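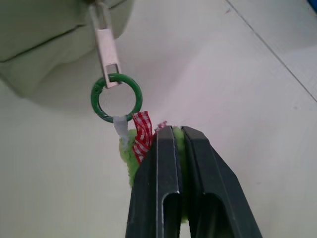 Right. Half an hour before pick-up so this will be quick and probably full of mistakes.

People keep asking how we do evening prayers with the kids, and I keep giving a rubbish answer on the church steps with one arm in a coat. So I said I'd write it down.

First thing. We are not good at it. Last December I had a plan, printed out, a reading for every night, and we got to the fourth. Then everyone had the cough. Then I felt bad about the plan, and hid it in the drawer with the takeaway menus.

What we do now is much smaller. One psalm, or a bit of one. One thank you each. One person to pray for. Lights off. On a bad night just the thank yous. My youngest said thank you for gravy nine nights running and I have stopped trying to steer him.

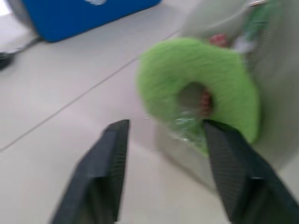

The one person thing came from Mounir Benjelloun, who led the parents' evening over at Puresstead in the spring. He said his mother prayed for one neighbour a day, by name, up one side of the street and down the other, and when she got to the end she started again. I liked that there was an end to get to. We tried it with our road but we only know half the names, so a lot of it was "the lady with the blue door" and "the man who does his hedge". Felt a bit silly. Then my daughter asked the lady with the blue door what she was called, over the wall, just like that. She's called Jean. Four years we've lived here!

Psalms – we started at 1 and went in order, which I wouldn't do again. Some of them are very hard going at bedtime and my eldest wants to know exactly who is getting smitten. Try 121, 23, 131 (three verses, bless it), 4, 139 in bits. Psalm 119 we split up over weeks and weeks, I thought they would hate it and they didnt, they liked that it was the longest. It has 176 verses and they now tell everybody this.

Do you have to kneel? Someone asked me that. We don't. Mine are usually upside down on the bed. My gran knelt every night of her life on a cold floor in Jastmont and I do think about her, and some nights I kneel after they're asleep. But I'm not starting a fight about knees at ten to eight.

Also asked: what if your other half isn't bothered. Can't really help there, mine is bothered, he's just late home. He does the morning one in the car. It's about 10 seconds long and I'm told it mostly concerns traffic.

Books. We have a children's prayer book that was mine, spine gone, held with tape. I've been lent a newer one with 180 short prayers in it and it's fine, a bit jolly for me. If you want it next ask me, but it has to go back to Zeeshan Chaudhry at the interfaith bookstall when we're finished, he's been very patient.

What else. Oh, the nights they say no. I used to push. Now I say mine out loud, sitting on the landing where they can hear, and go down. Sometimes a voice shouts out "and gravy" after me.

Will try and do the bit on grace at meals next time, several of you wanted the sung one and I need to find out the propper words to verse two. Got to run, shoes on.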